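Vokholm Flat-File Cabinet, Five Drawers: A Review After One Winter

I keep a lot of paper. Old county maps, seed catalogs, sewing patterns, a run of theater programs, and the drawings for a house that was never built. For years all of it lived in tubes and boxes under a bed. Last fall I bought the five-drawer Vokholm flat file, and I have used it nearly every day through the winter. These are my notes on how it has held up.

What you get

The cabinet comes in two cartons. One holds the shell and the base, and the other holds the drawers, already put together. The drawers are steel with a baked finish. The shell is steel too, with a wood top that you screw on from underneath. Mine is the low base version, which sits four inches off the floor. There is also a tall base with legs, but I wanted to use the top as a place to sort things and the tall one would have put that surface too high for me.

It was made to hold sheets up to 24 by 36 inches. The inside of each drawer is a little bigger than that, so you can get your fingers around the edge of a full sheet without bending it. My largest map fits with room on all sides.

Putting it together

Two people can build it in an afternoon. One person can do most of it, but the shell has to be tipped upright at the end and I would not try that alone. The screws are all the same size. The instructions are drawings only, and step six shows the back panel the wrong way around. The side with the folded lip faces in. If you put it on as drawn, the bottom drawer will stop an inch short of closing, and you will have to take the whole back off again, as I did.

Level the base before you load anything. There are four feet that turn by hand. My floor slopes toward the window and the second drawer would roll open by itself until I raised the front feet.

The drawers

They run on ball bearings and they pull out almost all the way. Fully loaded, they are still easy to open with one hand. There is a stop at the end of the track that you lift with a finger if you want to take the drawer out completely. It is stiff at first and gets easier.

Each drawer has a hood at the back, a curved piece of metal that keeps the last few inches of paper from riding up and getting caught. This is the part cheaper cabinets leave out. I had a secondhand Durkov file before this one, without hoods, and it chewed the back edge off a good many patterns.

The front of each drawer has a hinged flap that is supposed to hold the near edge of the paper down. I took these off. They were always in the way, and with the hoods at the back I have not missed them.
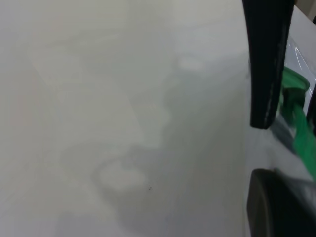

The label holders are small. A standard index card has to be cut down to fit, and the plastic windows slide out if you brush against them. I ended up putting a strip of white tape on each drawer front and writing on that.

How much it holds

I keep a list of what I file, mostly so I can find it again. There are 81 maps in the top two drawers, in folders by county. The catalogs and programs fill the next two. The bottom drawer has the patterns and the house plans. All together the list comes to 2,000 entries, and the pattern drawer is the only one I would call full.

Weight is the thing to watch. Paper is heavy when it is stacked flat, and the cabinet is heavy before you put any in. Decide where it will stand before you load it. I have moved mine once, across the room, and I had to empty every drawer to do it.

Folders and sleeves

The cabinet does not come with any, and you will want some. Loose sheets slide over each other every time a drawer opens, and the small ones work their way to the back. I use three kinds.

For the maps I use plain folders made from heavy buffered paper, folded once. Write on the folder in pencil before you put anything in it.

For things I handle often, I use clear polyester sleeves sealed on two sides. They are stiff enough to lift by one corner. They are also slick, and a stack of them higher than an inch or so will shift in the drawer.

For small or torn pieces I use plastic zip bags. Buy the kind sold for paper storage, and check that the package says polyethylene or polypropylene. Squeeze out the air before you close one. A bag with air in it takes up the space of five, and the pile above it will not lie flat. I also put a sheet of plain paper in with anything thin so it does not curl when I slide it out.
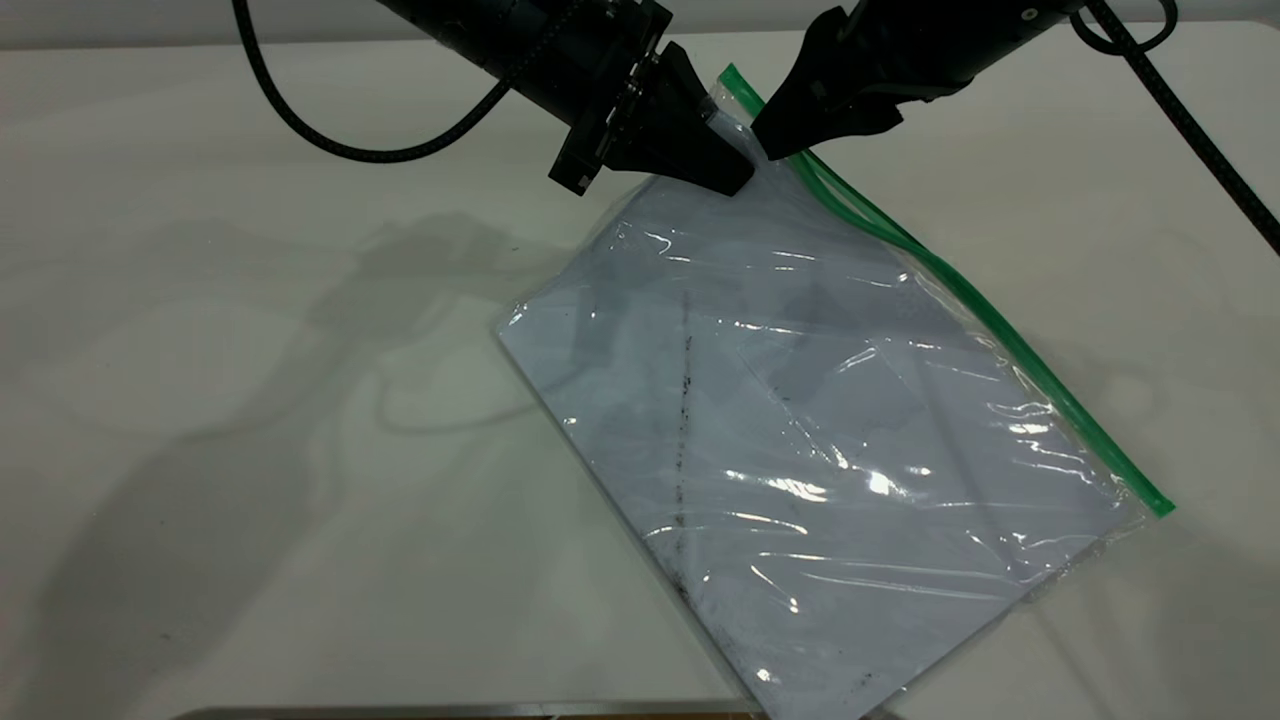 The top

The wood top is the weakest part. It looks fine, but the finish is thin. A damp glass left a ring on mine in the first week, and the ring has not come out. I now keep a sheet of white mat board over the half I work on, and I replace it when it gets dirty. The board also makes it easier to see small scraps and loose threads.

The top is flat, though, and it is big enough to open a full map and have space left over for a lamp and a notebook. I did not expect to use it so much. In February I spent most evenings there sorting the seed catalogs by year.

Compared with others

I looked at two more before buying. The Pumbridge is a better piece of furniture. It is all wood, with brass pulls, and it would look right in a front room. The drawers run wood on wood, and the one I tried stuck when I pulled it from one side. It also cost far more than I wanted to spend.

The Lobo is a lighter cabinet with fabric-covered drawers and a frame that folds. It is fine for a student or for someone who moves often. The drawers sag in the middle when they are full, so I would use it only for sheets that are going somewhere else soon.

The Vokholm sits between them. It is plain, it is gray, and it works.

A few complaints

There is no lock. You can buy a bar that goes down the front and holds all the drawers shut, but it is sold separately and was out of stock when I ordered.

The finish smelled for the first ten days. I left the drawers open and put nothing in them until the smell was gone, and I would tell anyone else to do the same.

Packing was poor — one corner of the shell came bent and I straightened it with a block of wood and a mallet. The drawers were wrapped well and had no marks.
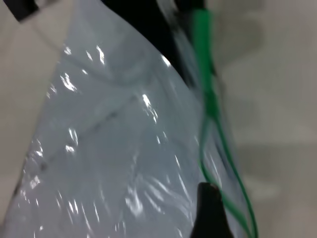 Can you stack two of them?

Two cabinets can go on one base if you leave the wood top off the lower one. The shells have holes in the corners that line up, and the bolts come in the bag with the feet. I would not go higher than two, and I would fasten the upper one to the wall.

Would I buy it again?

I would, at the same price, and I would order the lock bar on the same day. If you have only a few large sheets, a good portfolio under the bed costs a great deal less and does the job. If you have drawers' worth of paper and you want to be able to find any one piece of it, this cabinet is worth the floor space. I plan to add a second one next year for the patterns.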